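겨울 피부 모임 정기회의록
일시: 2019년 11월 26일 저녁 7시
장소: 빌렐라 2층 작은 방
참석: 마르팅 코르데이루(진행), 클레멘티나 아마랄, 에세키엘 세페다, 브리트마리 셰베리, 시망 파이바(기록)

이번 기록은 제가 맡았어요. 시망입니다. 지난번 회의록이 너무 딱딱해서 읽다가 졸았다는 분이 계셔서, 이번엔 그냥 제 말투로 쓸게요. 빠진 내용 있으면 댓글로 알려 주세요, 바로 고칩니다!

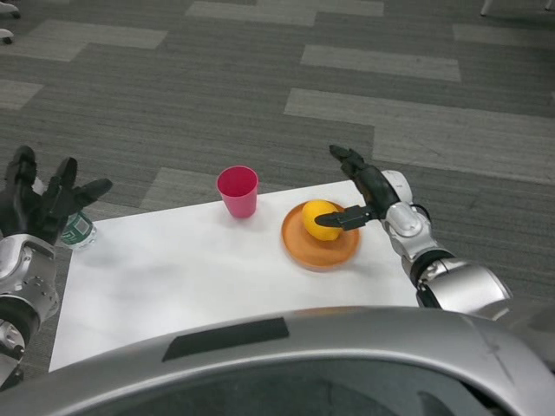
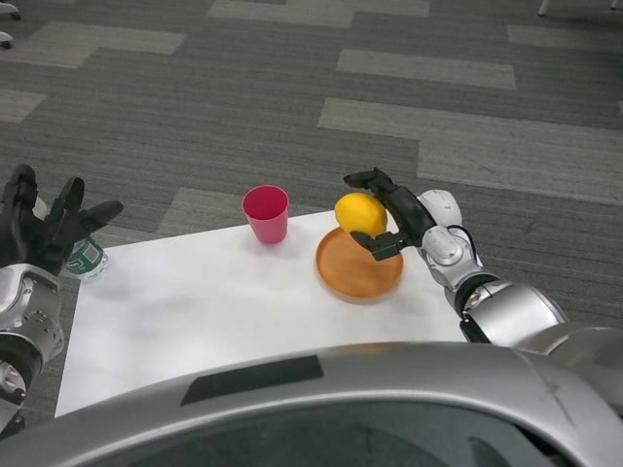
첫 번째 사진: 분홍색 컵과 레몬을 얹은 주황색 접시. 두 번째 사진: 회색 줄무늬 카펫과 흰색 상판.

1. 지난 회의 내용 확인

마르팅이 지난 회의에서 정한 걸 죽 읽어 주셨어요. 샤워 시간을 10분 안으로 줄여 보기, 때수건 한 달 쉬기, 그리고 각자 쓰는 바디로션 성분표 적어 오기. 샤워 시간은 저 빼고 다 지키셨더라고요. 저는 뜨거운 물을 너무 좋아해서... 이번 달에 다시 도전하는 걸로 적어 둡니다. 때수건은 에세키엘이 두 번 썼다고 자진 신고하셨고, 쓰고 나서 정강이가 이틀 동안 따가웠다고 해요. 다들 고개를 끄덕였습니다. 성분표는 클레멘티나랑 브리트마리만 적어 오셨어요. 나머지 세 사람은 다음 회의까지 꼭 적어 오기로 했습니다.

지난 회의록에 틀린 데가 하나 있었어요. 브리트마리가 추천한 게 '향이 약한 로션'이라고 적혔는데, '향료가 아예 안 들어간 로션'이었답니다. 고쳐 달라고 하셔서 여기 남깁니다. 그거 말고는 그대로 승인했어요.

2. 겨울 정강이 가려움 이야기

오늘 제일 길게 얘기한 주제예요. 난방 켜기 시작하면서 다리가 하얗게 트는 분이 저 포함 셋이었어요. 클레멘티나가 작년에 피부과에서 들은 얘기를 나눠 주셨는데, 씻고 나서 물기를 톡톡 닦고 바로 바르는 게 제일 중요하다고 합니다. 저는 여태 머리 다 말리고, 옷 입고, 물 한 잔 마시고 나서 발랐거든요! 그러니까 안 바른 거나 비슷했던 거죠. 이제 로션을 욕실 안에 두기로 했어요.

로션이냐 크림이냐를 두고 조금 옥신각신했습니다. 에세키엘은 끈적이는 게 싫어서 사계절 로션만 쓰시고, 브리트마리는 겨울엔 무조건 통에 든 되직한 크림이라고 하세요. 결론을 내지는 않았고, 다리 한쪽씩 다르게 발라 보고 비교하기로 했어요. 왼쪽 로션, 오른쪽 크림. 헷갈리지 않게 전원 똑같이 갑니다. (마르팅은 왼손잡이인데 바꿔도 되냐고 물으셨고, 안 된다고 했습니다.)

가려움이 심해서 잠을 설치거나, 긁은 자리가 붓고 진물이 나면 비교고 뭐고 병원부터 가기로 했어요. 이건 클레멘티나가 꼭 적어 달라고 두 번 말씀하셨어요. 우리는 같이 수다 떨면서 생활 습관 바꿔 보는 모임이고 진료는 못 하니까요.

3. 발뒤꿈치와 요소 크림

브리트마리가 요소(우레아) 크림을 준비해서 발표해 주셨어요. 저는 요소라는 말만 듣고 살짝 겁먹었는데, 우리 피부에도 원래 있는 성분이라네요. 함량에 따라 쓰임이 달라서, 건조한 다리나 팔에는 10퍼센트쪽을 많이 쓰고 20퍼센트짜리는 발뒤꿈치처럼 두꺼워진 데에 쓰는 식이래요. 갈라져서 피가 비치는 데에 바르면 꽤 쓰라리다고 하니까 그럴 땐 잠깐 쉬고 바셀린 같은 순한 걸로 덮어 두자고 하셨습니다.

에세키엘이 얼굴에 발라도 되냐고 물으셨는데, 브리트마리는 본인은 안 바른다고, 눈가에 갔다가 엄청 따가웠다고 답하셨어요. 얼굴 얘기는 이번엔 안 하기로 한 거라 여기서 끊었습니다. 아이한테 발라도 되는지는 아무도 자신이 없어서, 클레멘티나가 약국에 물어보고 다음에 알려 주시기로 했어요.

자기 전에 바르고 면양말 신기, 이건 다들 한 번씩 해 보셨더라고요. 문제는 양말 신고 자면 답답하다는 건데, 마르팅 방법이 괜찮았어요. 저녁 먹고 바로 바른 다음 양말 신고 텔레비전 보다가, 누울 때 벗는 거예요. 저는 이걸로 해 볼 생각입니다.

4. 주테로 핸드밤 만들기

우리 모임 첫 공동 프로젝트, 주테로! 이름은 지난 회의 때 정했으니 더는 안 바꿉니다. 밀랍이랑 시어버터, 해바라기씨유로 만드는 단순한 핸드밤이에요. 오늘은 배합을 정하려고 했는데 생각보다 의견이 많이 갈렸어요.

마르팅이 집에서 한 번 만들어 보셨는데 밀랍이 많아서 거의 양초였다고 합니다. 손톱으로 긁어야 겨우 묻어났대요. 그래서 밀랍을 줄이고 기름을 늘려서 다시 해 보기로 했어요. 한 번에 만드는 양은 총 100그램으로 정했습니다. 이 정도면 망쳐도 덜 아깝고 작은 통 몇 개에 나눠 담기도 좋아요.

향은 넣지 말자는 쪽으로 정리됐어요. 저는 라벤더를 밀었는데요(아쉬워요 정말), 겨울에 손이 튼 사람이 쓸 거면 향유가 자극이 될 수 있다는 브리트마리 말이 맞는 것 같아서 물러섰습니다. 대신 봄에 만드는 건 향을 넣어 봐도 된다고 약속을 받아 냈어요. 4월입니다, 잊지 마세요!

위생 얘기도 나왔어요. 물이 안 들어가는 배합이라 보존제는 빼기로 했고, 그 대신 통이랑 도구에 물기가 남으면 안 됩니다. 통은 씻어서 하룻밤 완전히 말려 오기. 뚜껑에 만든 날짜랑 재료를 써 붙이기. 색이나 냄새가 이상해지면 아까워하지 말고 버리기. 그리고 벌 관련 제품에 알레르기 있는 분한테는 선물하지 않기로 했습니다. 에세키엘 동생분이 프로폴리스에 두드러기가 난 적이 있대요.

처음 쓰는 날은 팔 안쪽에 조금 발라 두고 다음 날까지 지켜보는 것도 다 같이 하기로 했어요.

5. 재료 주문

젤로슬리에서 살지 텔리에에서 살지 얘기했습니다. 젤로슬리가 소량 포장이 있어서 우리한테 맞는데 배송이 느리고, 텔리에는 하루 만에 오지만 시어버터를 큰 통으로만 팔아요. 클레멘티나가 두 군데를 다 써 보셨는데 품질 차이는 잘 모르겠다고 하셔서, 급할 것도 없고 하니 젤로슬리로 정했습니다. 주문은 에세키엘이 한꺼번에 하시고 비용은 다섯이서 똑같이 나눠요. 영수증 사진은 단체방에 올려 주세요.

빈 통은 새로 사지 말고 집에 있는 걸 모으기로 했어요. 유리든 금속이든 상관없는데 뚜껑이 꽉 닫혀야 합니다. 저는 잼 병밖에 없는데 그것도 되냐고 물었더니, 손가락이 바닥까지 닿으면 된다고 하시네요. 안 닿아요. 다시 찾아볼게요.

6. 모임 블로그

브리트마리가 올리신 가습기 청소 글 조회수가 2,289까지 올라갔어요! 우리 블로그 최고 기록입니다. 댓글 중에 식초 쓰고 나서 냄새가 안 빠진다는 질문이 있어서, 브리트마리가 헹구는 부분을 더 자세히 고쳐 쓰기로 하셨어요. 제 입술 보습 글은... 조회수 얘기는 안 하겠습니다. 제목을 바꿔 보라고들 하셔서 바꿔 볼 거예요.

다음 글은 마르팅 차례고 주제는 설거지할 때 손 보호하기예요. 고무장갑 안에 면장갑을 끼느냐 마느냐로 벌써 말이 많았는데, 글에 양쪽 의견을 다 싣기로 했습니다. 글에 특정 제품이 좋다고 쓸 때는 자기 돈으로 산 건지 받은 건지 꼭 밝히자는 것도 다시 확인했어요.

7. 기타

모임 시작 시간을 30분 늦추자는 에세키엘 제안은 찬성 둘, 반대 셋으로 안 됐어요. 그대로 7시입니다. 대신 늦게 오시는 분은 미리 단체방에 한마디만 남겨 주세요. 첫 순서는 늘 지난 회의 확인이라 조금 늦으셔도 괜찮아요.

클레멘티나 직장 동료 한 분이 참관하고 싶어 하신대요. 모두 찬성! 손 습진 때문에 고생하신 분이라니 핸드밤 만드는 날보다는 그냥 이야기하는 날에 모시는 게 편하실 것 같아서, 날짜는 클레멘티나가 여쭤보고 정하기로 했어요.

할 일 정리
마르팅: 밀랍 줄인 배합으로 다시 만들어 보기, 설거지 글 초안
클레멘티나: 요소 크림을 아이에게 써도 되는지 약국에 문의, 동료분 일정 확인
에세키엘: 젤로슬리 주문, 성분표 적어 오기
브리트마리: 가습기 글 고치기, 발뒤꿈치 발표 자료 단체방에 올리기
시망(저): 성분표, 샤워 시간 줄이기, 입술 글 제목 바꾸기, 잼 병 말고 다른 통 찾기
모두: 왼쪽 다리 로션, 오른쪽 다리 크림. 다음 회의 때 결과 이야기하기

다음 회의도 빌렐라 같은 방에서 합니다. 진행은 클레멘티나, 기록은 에세키엘이에요.

기록: 시망 파이바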